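FOR IMMEDIATE RELEASE

Come try the grippers for yourself at our Gidton open day

GIDTON, May 2, 2025 — Hi, I'm Cledwyn Gwynne, and I run the demo floor at Vadell. They usually let someone more polished write these things, but I've been talking about our open day so much that I got handed the job. So come see us in September! We're opening the Gidton workshop to anyone who's curious about how robots learn to handle ordinary stuff, and admission is free.

The star of the day is Urnik, our hand-held gripper project. You take one gripper in each hand, step up to the table, and work with the kind of things you'd find in any kitchen. I love this part. People walk in expecting to stand behind a rope, and a minute later they're frowning at a food container like it's a chess problem.

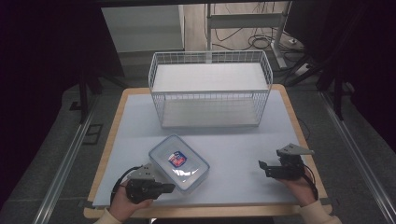 Two hand-held grippers, a lidded food container and a wire basket at the work table.

Our last open day brought in 98 visitors, and a few of them came back around for a second turn (I may have let one or two jump the line, sorry). This time we're setting aside 30 minutes for each group, up from what felt like no time at all, with room for 40 people over the morning and the same again after lunch.

If you've never held one of these, the fingers open wide and you get a feel for the spacing pretty fast. Clear plastic boxes are my favorite thing to hand people. They look so easy! Then you have to pick your angle, think about the corners and the latches, and remember that your other hand has a gripper in it too.
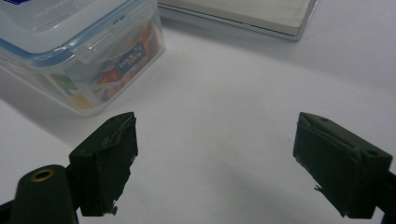 What's on during the day

We'll have hands-on turns at the table, a short talk from me on how Urnik got started, and plenty of time for questions. The Morgan room next door will be open for coffee, and you can bring kids along as long as an adult stays with them. If you teach a class or run a club, get in touch early and we'll try to keep your group together.

I'll also be doing a slow demonstration for folks who'd like to watch before they try. I bring the finger pads close together, line them up near a container, and talk through what I'm looking at.
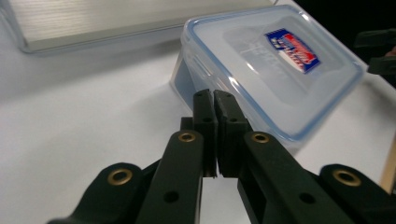

After that it's your turn, and you can ask me anything you like — how the linkage moves, why I'm so picky about lids, whatever. Sign-up opens over the summer. To get on the list, call the Vadell front desk at extension 3922 and ask for the open day. If I pick up, be warned, I will keep you talking.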